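Sticking paneled doors in the back hall – plane, sand or rehang?
Home Repair board > Doors and Windows

ponditz_pete
Posted October 3, 2004

We have two paneled wood doors on the back hall and both started binding last April. One rubs along the top corner on the latch side, the other drags at the bottom. I have read the older threads and half of them say plane it and the other half say never plane it. The finish is a warm orange-yellow and I would like to keep it that way, so I don't want to strip anything if I can help it.

Same style of door, recessed panels with beveled edges:

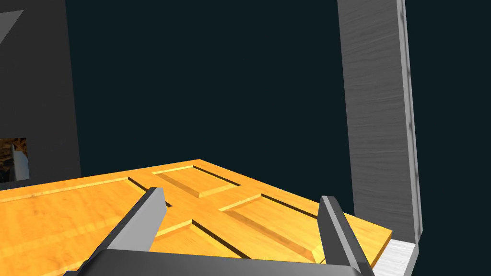 What I have tried so far

1. Tightened every hinge screw. Two of them just spin.
2. Rubbed candle wax on the latch edge. Worked for about 12 days.
3. Ran a dehumidifier in the hall. No change that I could see.

The house is on a slab, if that matters. Hinges are Ploltard, three to a door.

gristmill
Re: Sticking paneled doors

Fix the spinning screws before you do anything else. Pull the top hinge screws on the jamb side, put in 3 inch screws that reach the stud, and see where the door sits after that. Most doors that rub at the top corner are sagging off the top hinge. The wood is the same size it always was.

Bhavana Chowdary
Re: Sticking paneled doors

I don't agree that it is always the hinge. Ours swelled every summer for years and the screws were fine. What fixed it was sealing the top and bottom edges, which had never been finished at all. Run your fingers along the top edge. If it feels rough and bare it is taking in moisture every time the weather turns.

We did the whole hall that year, walls too. Dark red boards with a black grain, and a framed mountain landscape on them. I still like the color with wood trim.

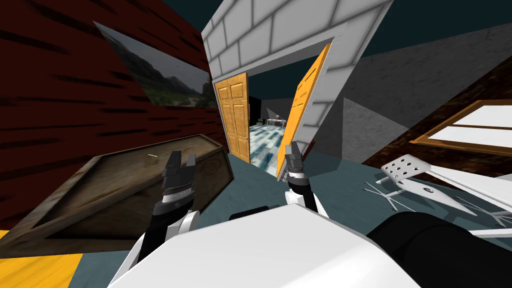

gristmill
Re: Sticking paneled doors

Sealing is good advice but it won't lift a door that has dropped. Do the screws first, it takes ten minutes. If it still rubs in a week, then look at the edges. And don't seal it in damp weather or you lock the moisture in.

hallway27
Re: Sticking paneled doors

I would just plane it. I took a sixteenth off the latch side of mine with a Tarnska block plane and never thought about it again.

Bhavana Chowdary
Re: Sticking paneled doors

And in January you have a gap you can see light through. Planing is the last thing to do. You can't put it back.

hallway27
Re: Sticking paneled doors

No gap here, and that was four winters ago. Take off a little, rehang, check, repeat. People plane too much at once and then blame the plane.

ponditz_pete
Re: Sticking paneled doors

Thanks all. Did the long screws tonight. The first door clears the jamb now with room to spare, so gristmill was right on that one. The second still drags at the bottom. I checked the underside with a mirror and it is bare wood, so Bhavana gets that one.

I like the light brown doors with the brass-colored handle and would go that way if I ever replace them:
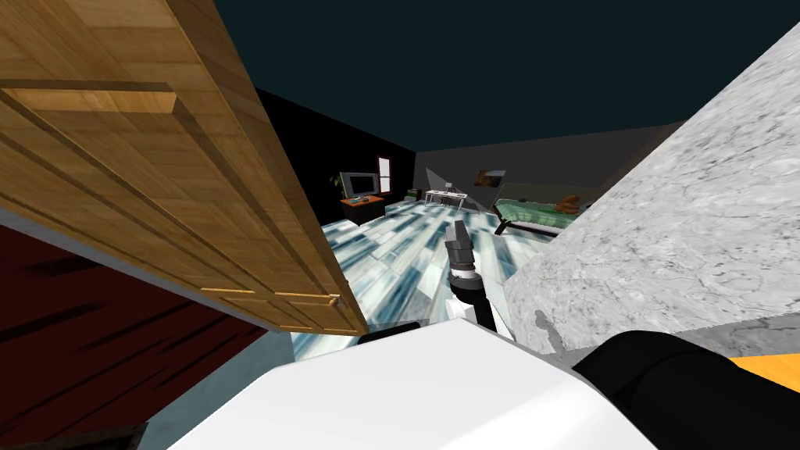 For now I am going to take the second one off, let it dry in the spare room until the heat has been on a while, and then seal it top and bottom. Is shellac OK for that or does it need to be poly? I have most of a can of Chung sanding sealer left over from a table.

gristmill
Re: Sticking paneled doors

Shellac is fine. Two coats, three on the end grain. I would skip the sanding sealer unless you are putting something over it.

hallway27
Re: Sticking paneled doors

Still say plane it.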